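The Percent Rule Has a Measurement Problem

Wilten requires any developer of a building over a set size to spend a fixed share of construction cost on art that the public can see. The rule was written with murals and bronze in mind. It is now being met mostly with lobby screens, and the city's own definition of "publicly visible" is what lets this happen.

The ordinance says a work must be viewable from a public way during daylight hours. It does not state a minimum viewing distance, a minimum period on display, or who controls what appears. A screen mounted 3 feet behind tinted glass qualifies. So does a screen that shows commissioned work for five minutes of every hour and leasing information for the rest.

Sivholm Tower is the case most people cite. The developer reported its screen at full cost, including wiring, mounting hardware and a service contract. Ekene Ibrahim, a sculptor who has sat on two selection panels in Biltville, went through the filing and found that the artist's fee was the smallest line on the page. The filing was approved as submitted.

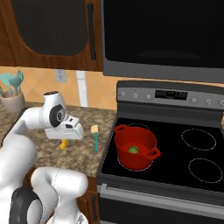

Supporters of the present rule argue that screens can rotate content and so serve more artists. The claim can be checked against the city's register, which lists 172 works accepted under the rule. The register records the medium, the address and the declared value. It has no field for the number of artists shown, so the argument for rotation rests on a quantity that is not collected.

Biltville handles the matter differently. Its code separates fabrication cost from artist fees and sets a floor for the second. It also requires a maintenance deposit, held by the city and released in stages. Ebbe Haugen's steel piece on Balogh Street was built under those terms. It stands in the open, 900 feet from the nearest transit stop, and a person can walk up to it at midnight.

I do not object to screens as a medium. Video is a legitimate form and some of it is good. My objection is to an accounting method that treats a display panel and a work of art as the same purchase.

Two amendments would cover most of the problem. First, equipment that the building would reasonably have installed anyway should be excluded from the declared value. Second, the work should occupy the screen for a stated majority of its operating hours, with logs filed yearly. The council takes up the ordinance again in January, and the draft now circulating contains neither.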